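### 3.2 Surface height and the reporting of shoulder discomfort

The second part of the study dealt with work surfaces in shared rooms, where the table is chosen once and then used by people of very different stature. Earlier guidance for seated work sets the surface at or slightly below elbow height. For standing work the advice is less settled, and much of it was written for benches on which heavy items are handled. Light tasks on domestic tables have received little attention, although such tables are now common in small workshops and study rooms.

Questionnaires were returned by 164 respondents across six sites. Each respondent gave their stature, the height of the table they used most often, and the length of a usual spell of work at it. Discomfort in the neck, shoulder, forearm and lower back was scored separately on a six-point scale. Table heights were checked on site by Lucero with a steel rule, and the measured value replaced the reported one wherever the two differed. Floor coverings were noted but were not entered in the model.

Two table types made up most of the sample. The Drullora has a fixed height and a straight front edge. The Trileck is adjustable, but at the Plodside site the adjustment had been locked by the building manager and the tables were therefore treated as fixed. The remaining tables were of mixed origin and were grouped by height and edge shape. Edge shape was recorded as straight or curved, as a curved edge alters the distance between the trunk and the point of work when the user moves sideways along the table (Figure 4).

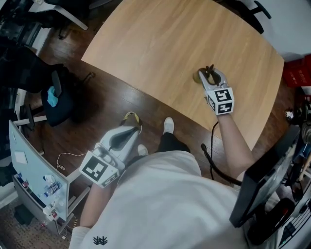

**Figure 4.** Light wooden tabletop with a curved near edge; the right forearm reaches in over the surface.

Working distance was taken as the horizontal distance from the front of the trunk to the hand at the point of work. On straight-edged tables it varied little with position. On curved tables it depended on where the user stood, and two readings were taken, one at the nearest and one at the farthest part of the edge. The larger reading was used in the analysis. This choice tends to overstate reach for users who remain in one place, and the estimates for curved tables should be read with that in mind.

Shoulder scores rose with working distance at every site except Plodside, where the range of distances was too narrow to show a trend. Surface height had a weaker effect once stature was allowed for. Of those who reported moderate or severe shoulder discomfort, 26 also gave a high score for the neck, and these cases were examined separately in line with the procedure set out by Lazarević. Removing them reduced the slope for working distance but did not change its sign. Forearm scores showed no clear relation to either height or edge shape. Scores for the lower back were related mainly to the length of the spell of work and are taken up in Section 3.3.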